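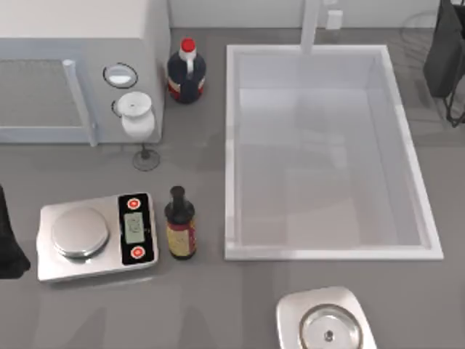 4.2 Household relocation after tidal flooding

Figure 3. Simulated kitchen counter with a microwave oven and a stemmed glass.

The household survey was conducted in August across the low-lying wards of Uvcombe and Marnby. Of 3,272 addresses on the combined municipal roll, 115 were recorded as having changed their principal residence since the adoption of the shoreline bylaw. Interviews were completed with 28 of these households. The remainder had left no forwarding address or declined to participate.

Respondents seldom described their move as a response to climate. Insurance renewal was the reason most often given, followed by road access and the closure of the Marnby clinic. This pattern is consistent with Işık's earlier account of coastal displacement, in which flooding acts through the withdrawal of services well before dwellings become uninhabitable. Projections that treat every resident below a given contour as a future migrant are therefore likely to overstate long-distance movement and to understate short moves within the same labour market.

Most interviewed households had resettled within about 10 kilometres of their former address, principally in the Moynihan subdivision. Tenants moved earlier than owners. Owners commonly retained title to the vacated property, which complicates the use of land transfer records as a proxy for departure.

The Cevolon model was rerun with tenure included as a covariate. Coefficients for elevation weakened in both wards, although the Marnby estimate remains sensitive to the treatment of seasonal cottages (see Section 4.3).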